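Otberg Bench Arm Guide
Section 3: House rules for box and fabric work

Last revised October 1, 2021, by Meirion Gwynne. Replaces the May version, which contradicted itself on page one.

3.1 Before you power on

1. Read the task card. Read it again if you wrote it yourself.
2. Press the stop button and check that the Stinar controller reports a stop. A button that clicks nicely and does nothing else is a paperweight. Tag it and go get another one.
3. Mark the keep-out zone on the work surface. It extends 30 centimeters past the farthest point the gripper can reach, in every direction a person could stand.
4. Enter the speed limit for the session. The ceiling on shared desks is 800 millimeters per second. You will not need it. Setiawan settings files ship with a higher number, so check after every import.
5. Trace each cable by hand from the arm to its plug. Cables on the work surface must have enough slack for the full range of motion, and none may lie where the gripper is going to close.

Caution: The status light tells you the motor has an opinion. It does not tell you the arm is safe to touch. Only a confirmed stop does that.

3.2 Placing the work

6. Set the box where every planned grasp can be reached without passing over a screen. Monitors are expensive and do not dodge.
7. Turn the label toward the operator if you can. Log entries that say "the box" have caused more arguments than any hardware fault.
8. Check open edges and flaps before you choose a grasp point. Torn cardboard is allowed. Put it in the log.
9. Treat fabric as a thing that grabs back. Keep loose pile and folds away from the finger joints until the task calls for them.

Box on the desk, and cardboard and fleece up close:

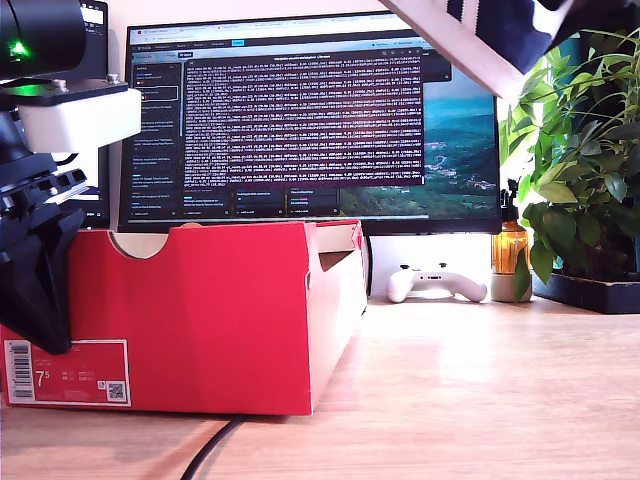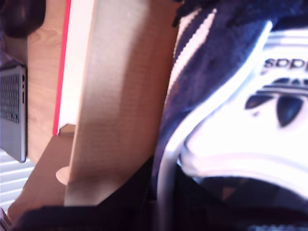
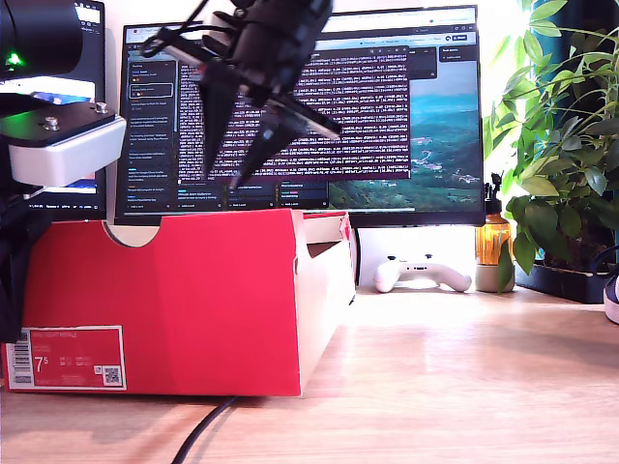
10. Run the approach once with the fingers stopped well above the work. Watch the arm while it does this. The log will still be there afterward, in all its many lines.
11. Lower in small steps. If a fingertip touches the rim before the planned contact point, stop, back off straight up, and correct the offset. Do not nudge the box over to meet the gripper. We have all done it, and it ruins the record.
12. Start with the lowest grip force in the Zinum table. Cardboard does not complain until it has already folded.

Note: Error 649 means the measured finger position and the commanded one disagree. Clearing it is quick, which explains its popularity. Find the cause first, then clear it.

3.3 People and the arm

One person is the operator. That person holds the stop button and says "moving" out loud before each run, however silly it feels. Everyone else keeps their hands outside the zone until they hear "stopped."

Drinks go on another table. So do elbows. Items that live on the desk may stay if they are outside the zone and on the task card. "It's always been there" is not an entry on the card.

If three runs in a row fail the same way, end the session. A fourth will fail too, with worse language.

3.4 Shutting down

13. Open the fingers and move the arm to its rest pose.
14. Press stop, confirm it, then cut power. An unpowered arm may sag, so support the wrist first.
15. Save the log under the task number. "final" and "final2" will be deleted unread.
16. Report any contact with a person, however slight, to Syafiqah Khoo before the next session. The arm stays off until she signs the sheet.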